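Sobre mí y sobre Lakthorpe

Me llamo Riku Kobori y en Lakthorpe me ocupo de la parte menos vistosa de la automatización: las normas. Las escritas, las que todavía están en borrador y las que alguien lleva años aplicando a ojo en su taller sin haberlas puesto nunca en papel. Si has llegado a esta página buscando a quien vende brazos robóticos, te has equivocado de puerta, pero pasa igual, que café hay.

Empecé de técnico de mantenimiento en una planta de envasado y allí cogí la manía de leerme los manuales enteros (sí, también los anexos). Un día me pidieron que redactara el procedimiento de parada de una célula nueva, luego el de otra, y cuando quise darme cuenta estaba dando cursos. Lakthorpe nació de ahí, en un despacho con dos mesas y una impresora que hacía un ruido tremendo. Ahora somos 14 y la impresora sigue con nosotros.

¿Qué hacemos? Pues ayudamos a empresas pequeñas y a centros de formación a trabajar con robots con un poco de orden. Repasamos la evaluación de riesgos, escribimos las hojas de puesto, enseñamos a la gente a rellenarlas y volvemos a los seis meses a ver si alguien las usa. A veces están colgadas en la pared llenas de anotaciones a boli, ¡y esa es la mejor señal que hay! Otras veces las encuentro en un cajón, dentro del plástico, y toca sentarse otra vez a hablar.

Nuestra guía interna se llama Mushi. La primera versión tenía 40 páginas y no se la leía ni mi madre, así que la partimos en fichas de una cara. Proltiro fue el primer cliente que las probó en serio y nos devolvió más de 1003 comentarios, algunos bastante crudos. Casi todos tenían razón. Con Hiteck estamos preparando ahora la parte de manipulación de objetos pequeños, que es donde más me divierto y donde más discutimos. 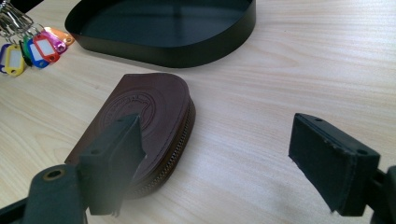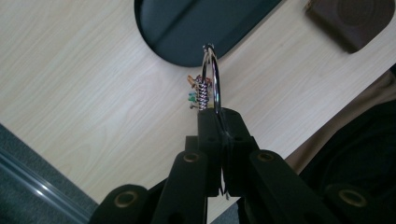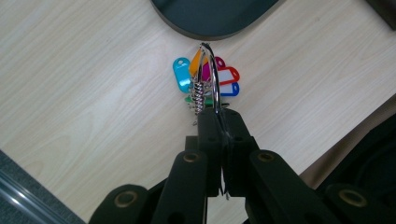 La ficha que más guerra nos ha dado es la de los objetos que cambian de forma al cogerlos. Una caja es una caja, pero un manojo de llaveros se abre, se gira y se engancha con lo que tenga al lado. Por eso pedimos anotar el punto de agarre con palabras que entienda cualquiera: «por la anilla», y nada de «por arriba». Con etiquetas de plástico de varios colores, como la roja y la azul del manojo, va muy bien nombrarlas por su color al apuntar cuál queda tapada por otra. También insistimos en dejar escrito qué más hay sobre la mesa antes de empezar y en no mover nada a media prueba sin apuntarlo. Parece una tontería hasta que dos personas comparan sus resultados y descubren que cada una había preparado el puesto a su manera.

Los cursos son en grupo pequeño y con las manos en la masa — teoría, la justa. El próximo empieza en enero y ya se puede reservar plaza. Si solo quieres que alguien le eche un vistazo a tus procedimientos, escríbeme y mándame lo que tengas, aunque esté a medias o hecho en una servilleta. Contesto yo, normalmente por la tarde, y suelo devolver más preguntas que correcciones.

Página revisada el 15/12/25.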